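Section 7: Working Safely at the Drawer Cabinet Station

7.1 Scope

This section sets out the rules for running an arm at a drawer cabinet station. It applies to all sites using the Dreswood operating procedures, including shared labs. Read it together with Section 4 (Emergency Stops) and Section 6 (Marked Floor Areas). Where a site rule is stricter than this manual, follow the site rule.

Cabinet work carries pinch and crush hazards that open table work does not. A drawer front gives the arm something to pull against, and a hand resting on the cabinet edge can be caught between the drawer and the gripper.

7.2 Before you start

1. Check that the station has a current inspection tag. Tags are renewed each November.
2. Walk the floor tape. Replace any strip that has lifted or torn. Do not use the station if the marked area has a gap in it.
3. Place the cabinet inside the marked area with the drawer fronts facing the operator's side. Leave the drawers free to open to full travel without crossing the tape.
4. Open and close each drawer by hand. It should run smoothly and should not drop at full extension.
5. Check that every knob is tight. Tighten by hand, then a quarter turn with the driver. Do not use threadlocker.
6. Set out the objects listed on the task card on top of the cabinet. Keep them clear of each other so the gripper can close on one without touching the next.
7. Remove anything not on the task card from the cabinet top and from inside the drawers.
8. Enter the task card number in the station log. The standard drawer card is 324. The mixed object card is 437.

Note: Loose items beside the cabinet are allowed only if the task card calls for them. They must not sit in the path of a drawer.

7.3 Running the task

1. Confirm that all people are outside the tape. Say "clear" out loud and wait for the second person to repeat it.
2. Release the hold and bring the arm to the ready position at reduced speed.
3. Approach the drawer from above and in front. Do not bring the forearm in low across the cabinet top, where it can sweep objects onto the floor.
4. Stop the gripper short of the drawer front and check its alignment before making contact.
5. Open or close one drawer at a time, unless the task card specifies a different starting state.
6. If the gripper stalls against a drawer, press hold. Do not increase the force setting to finish the movement.
7. When the task is done, return the arm to the park position and apply the hold before anyone crosses the tape. 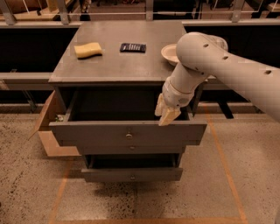

Figure 7-1. Gripper over the open top drawer, objects set out on the cabinet top.

CAUTION: Never reach into an open drawer while the arm is live, even to pick up a dropped object. Apply the hold, confirm the indicator, then reach in.

CAUTION: With more than one drawer out, the cabinet's weight shifts forward. Fit the rear ballast plate (part 781) before running any card that starts with two or more drawers open.

7.4 Choosing objects

Use only objects from the approved bin. Everyday items such as sponges, bowls and calculators are suitable if they meet the following:

- No sharp or chipped edges.
- No glass or thin ceramic that could shatter if dropped.
- No liquid inside.
- Small enough to fit in the drawer with the drawer fully closed, if the card involves putting things away.

Take the batteries out of any battery-powered item unless the task needs it switched on. Report damaged objects to the station lead and put them in the reject tub. Do not return them to the bin.

7.5 Resetting between runs

1. Apply the hold.
2. Return each object to its starting position on the card.
3. Set each drawer to its starting position. Push on the middle of the front and keep your fingers off the top edge.
4. Look inside the drawers for anything left behind.
5. Step back over the tape and repeat the clear call.

After 18 runs, stop and repeat steps 2 to 5 of 7.2. Drawer runners and knobs loosen with use, and the change from one run to the next is too small to notice.

7.6 Faults and reporting

Record every unplanned contact in the station log, including light ones that leave no mark. Write down the card number, the drawer involved and the action taken. A contact with a person, at any speed, closes the station until the site lead has signed it back in.

Questions about this section go to Jamie Kettle, Procedures, Dreswood. Sites with Boltar controllers should also see Appendix C for the correct hold indicator colours.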